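COMMUNIQUÉ DE PRESSE
Août 2022

Les robots et les petits travaux d'atelier : Promel publie les résultats de sa campagne en simulation

La société Promel, qui développe des logiciels de commande pour bras manipulateurs, rend publics aujourd'hui les résultats de la campagne Kesivis. La question de départ était simple : est-ce qu'une machine peut déjà se charger des petites tâches de l'atelier, celles qu'un apprenti fait sans y penser ? Notre réponse est – pas encore, mais pour certains gestes la distance est devenue courte.

La campagne a compté 724 essais, tous réalisés en simulation, avec une pince à deux doigts. Le logiciel devait approcher des pièces, les saisir et les déplacer, sans indication d'un opérateur. Elle a duré 18 semaines, à partir du mois de février. 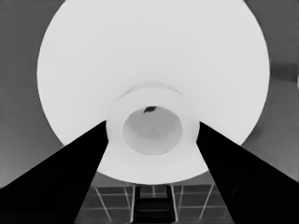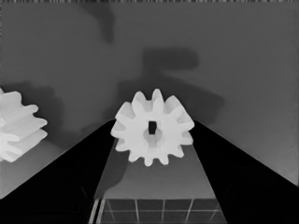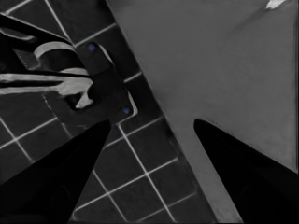
Vues de simulation, campagne Kesivis : les deux doigts noirs de la pince. Sur la deuxième vue, une roue dentée blanche est tenue entre les doigts. © Promel

La saisie d'une pièce isolée est le point le plus avancé. Les difficultés commencent après, quand il faut présenter la pièce avec le bon angle, ou bien la relâcher sans la faire basculer. Une erreur de quelques degrés, qu'une main corrige tout de suite, reste pour la pince un motif d'arrêt.

« On nous demande souvent quand le robot va ranger l'établi ou vider le lave-vaisselle, déclare Vlastimil Danko, responsable des essais chez Promel. Je préfère répondre avec prudence. Nous savons prendre un objet connu à une place connue. Un tiroir en désordre, c'est un autre métier. »

Promel précise que ces résultats ne peuvent pas être transposés directement sur une machine réelle. Le frottement, l'usure des doigts et les tolérances des pièces y sont plus difficiles à prévoir. Une deuxième phase est donc prévue dans l'atelier de la société Šindelář, fabricant de réducteurs, avec un jeu de 22 pièces. L'intégrateur Jonel fournira la cellule et assurera la formation du personnel.

Le rapport complet est disponible sur demande écrite auprès du service de presse de Promel.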